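The Case for the Slow Appointment

My family has been going to the same skin clinic in Barcombe for longer than I care to work out, and I have grown fond of it in the way you grow fond of a good bakery. They know my moles by heart. So please take what follows as coming from a friend of the place, and of small clinics in general, and not from somebody with a grudge.

I think the visits have gotten too short. When I first went, a full skin check took 40 minutes, and a good part of that was talk. The doctor asked what I did on weekends, whether I wore a hat in the yard, what my mother's skin had been like (terrible, poor thing, she burned under a porch light). Last October my slot was 29 minutes on the booking page, and that included getting in and out of the gown.

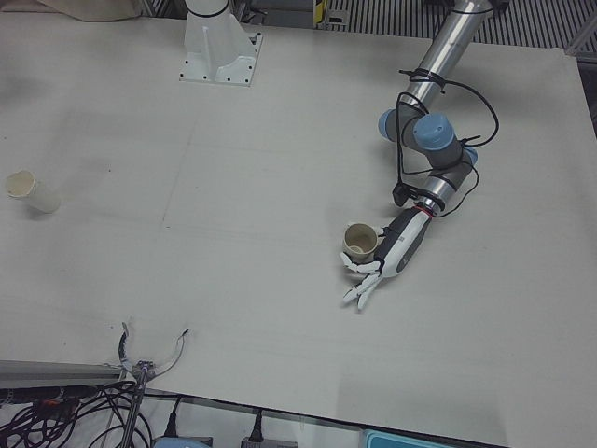
Now, I do understand why it happens. Rents go up, the phone never stops, and people with a worrying spot are waiting weeks to be seen. If you trim every visit a little, you can fit more of those folks in, and I would never want to be the one chatting about hats while a frightened person sits at home. I've been that frightened person, and I remember how long the days were!

But a hurried visit has its own cost, and it tends to come due later. I left that appointment with a cream, a leaflet, and two questions I had forgotten to ask, so I called back, and then called again, and in the end they had me in for a second visit. Somebody paid for all of that in time. (Some of it was me, some of it was the very patient young woman at the desk.)

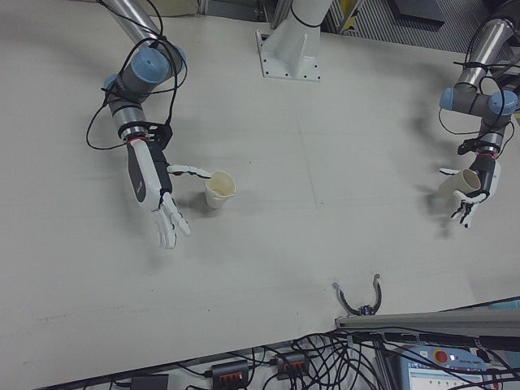 So should every appointment be made longer?

I wouldn't go that far. A stitch removal or a quick look at a rash that's clearing up doesn't need half the morning, and most patients would be glad to get back to their cars. What I'd like is for the first visit, and the yearly check, to be left alone. Let those two run as long as they need to, and save the minutes somewhere else.

The Thorlacius practice across town does something close to this. New patients get a long first slot and fill in their history sitting beside a nurse, with a cup of tea if they want one. It costs $124, a bit more than I'm used to paying, and I have yet to hear a neighbor complain about it. My own clinic could try the same thing on a couple of mornings a week and see how people take to it.
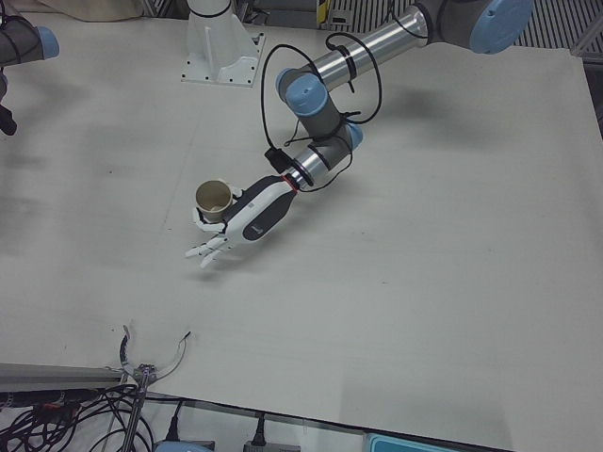
Flova

I'd also ask for one small courtesy in the meantime, and it wouldn't cost a cent. Before the doctor stands up, let there be a pause, and a plain "What else did you want to ask me?" My old doctor did that every time, with her hand nowhere near the door, and I nearly always had something.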